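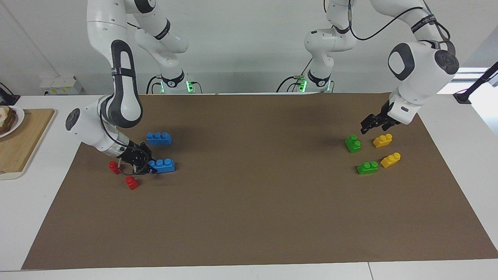

Big blocks on a paper mat, does anyone else do this?

mikgate_mom
Posted Sunday, 7:40 am
OK so I finally gave up on the play rug. The big plastic blocks live on the table now, on brown paper, the heavy kind that comes on a roll. I cut one piece big enough to cover most of the tabletop and told my two that blocks stay on the paper. Blue and red on the left, green and yellow on the right, that's how my daughter likes to start (she's four and she has Opinions). I only put out two of each color and the rest stay in the tub. She builds for longer with eight than she ever did with the whole pile!
Anyone else using paper? Does it hold up or am I going to be cutting a new one every week?

Kamran Jatoi
Paper lasted us a month, then somebody spilled juice. I went to a Prilteo mat after that, the rubbery one. It was fine but it curls at the corners and the blocks tip over right at the edge. Went back to paper.

usmani_dad3
Eight blocks?? My kids would riot. We have 300 in a bin and they want every single one on the floor by breakfast. I get the idea but I think you need a decent number before you can build anything worth building. What do you make with two reds?

mikgate_mom
A bridge, a bed for a bear, a "bus." She's not fussy lol. And she can go get more from the tub, I just don't dump it out for her.

Shagufta Farooqui
I'm with the small number crowd. I run a playgroup in our church basement and the tables with fewer blocks are the quiet ones. The long blue bricks with the studs on top are the ones they fight over in my room, so if you're only putting out a few, make sure there's more than one of those.
I don't sort by color though. My feeling is the sorting is for us grownups. Dump and go.

usmani_dad3
See, Shagufta agrees with me on the dumping at least

Shagufta Farooqui
Half agree! Small dump.

fonusura88
Tape question. Do you tape the paper down? Mine slides every time somebody leans on it and there goes the tower.

mikgate_mom
Painter's tape under the corners, rolled into a loop. Comes off the white tabletop with no marks so far. Regular tape left gunk on my last table and I was scraping at it till August.

Kamran Jatoi
Shelf liner underneath works too. Cheaper than tape if you swap the paper a lot.

fonusura88
Got some liner in the junk drawer, will try it tonight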